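About us

Hello, I'm Muthoni, and if you've ever opened a Kinyua snack box and found the biscuits in one piece, there's a fair chance I packed it. I've been here since the business was a trestle table in my cousin's garage. These days I look after the packing room, write this page, and answer the phone when Shabani is on the forklift.

What we do is simple enough. We put together mixed boxes of sweets, cakes, crisps and little savoury things, and we send them to offices, student halls and people who miss the snacks they grew up with. There are 63 different packets on our shelves at the moment, and we send out 300 boxes on a normal day. December is another matter altogether and I'd rather not talk about it!

How the arm came to live with us

For years all the packing was done by hand. You stood at the bench with your list, reached, dropped, reached, dropped, and by the afternoon your shoulders knew all about it. Pendo had hers strapped up twice in one winter. So when Shabani (he owns the place, and he's a terror for a gadget) started going on about a picking arm, I wasn't as cross as he expected. I was worried, mind. We all were. You hear "automation" and you start working out how long you could manage without wages.

The arm was switched on on February 25, 2023. We call it Flultau, which was the name of the software folder it came with, and it stuck. It was dreadful at first. Give it a stiff little carton and it was perfectly happy, but give it a crinkly packet with air in it and it would either squash the thing flat or wave about with nothing in its fingers. Sinan, our engineer, spent weeks typing in numbers and getting greyer.

Then he came back from a visit to another firm with a different idea, which was that the people who were good at picking up packets should be the ones to show it how. You hold a gripper by its handle, you do the job with that in place of your fingers, the camera on it records the whole thing, and Sinan feeds the recordings into Flultau. I thought it sounded daft. I was using one myself by the end of that week and arguing with Pendo over whose turn it was.

A day of showing

We call it "showing" and it's now part of everyone's week. You can do it in the packing room or you can do it at home, and most of us like a bit of both. Home is good for the arm too, Sinan says, as it sees different light and different cloths and doesn't get fussy about one particular bench. A patterned bedsheet is a proper test. All those triangles and dots, and it has to work out which bits are snack and which bits are bedding.
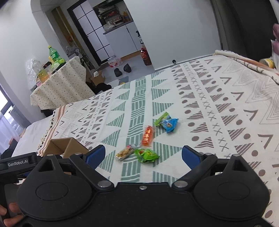 Showing on a patterned sheet: fingers open, snacks laid out, box to the left.

The knack of it took me a while. Your own fingers feel when a wrapper is about to slide, but through the gripper you haven't got that, so you learn to look instead. I come in low and slow and go for the crimped end if I can get at it. Pendo goes straight for the middle, quick as you like, and gets away with it. Sinan wants both ways in the recordings, so neither of us has won that one.

Packets lying on top of each other are the fiddly part. If you grab the bottom one first, the top one goes skating off. If you grab the top one carelessly you bring them both up, and then somebody in a student hall gets two milk sweets and no sesame ones and writes us an email. Small sweets are worse than big bags for this, in my opinion, though Mutua will tell you it's the other way about.
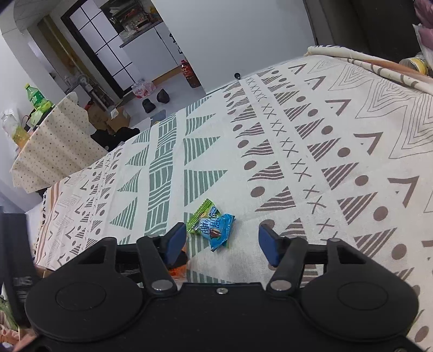
So we do those again and again, at every angle we can think of. We did 1000 goes at overlapping wrappers before Sinan was content, and I can still see them when I shut my eyes. But Flultau hardly ever picks up doubles now, and when it does it stops and puts its light on so one of us can come over and sort it out.

What's different for us

I want to be fair about this part, because we get asked about it by customers and by people thinking of applying for a job.

There are seven of us, the same as before the arm. Shabani promised that in writing at the start and Mutua has the letter pinned up over the kettle. Nobody packs by hand all day any more. We each do a stint at the bench on the awkward orders (gift boxes, allergy boxes, anything with a handwritten card), a stint minding Flultau, and a stint of showing. Showing is paid at the normal rate plus a bit, and if you do it at home the hours are logged just the same. You choose what goes in front of the camera and you can ask for a recording to be deleted. I've had two of mine wiped because my mother was singing.

It isn't all roses. The room is quieter, and I miss the chat across the bench. When the arm has a sulk we all have to stop what we're doing and catch up by hand, which makes for a scratchy afternoon. Mutua didn't care for any of it in the early months and said so, loudly. He still prefers the bench and we've arranged the rota so he gets more of it.

On the other side, Pendo's shoulder has been fine, she's learning to check the recordings with Sinan, and she has her own desk over by the window. I leave on time most days. My knees are grateful!

Who's who

Shabani Kariuki: owner, forklift, gadgets.
Muthoni Gachanja: packing room, phone, this page.
Sinan Keskin: keeps Flultau going.
Pendo Owino: packing, showing and checking recordings.
Mutua Nyaga: gift boxes, and the best tape work you'll ever see.

The other two are on evenings and have asked not to be on the website, so I'll leave them in peace.

Come and see us

We're in the old dairy building on Skorkden Lane, through the blue gate and past the bins. Visitors are welcome in the mornings if you ring first. You can have a go with the gripper, and if you manage to lift a bag of prawn crackers without crunching it you can keep the bag. Job openings go up on the noticeboard page, and there's a trial shift, paid, with lunch.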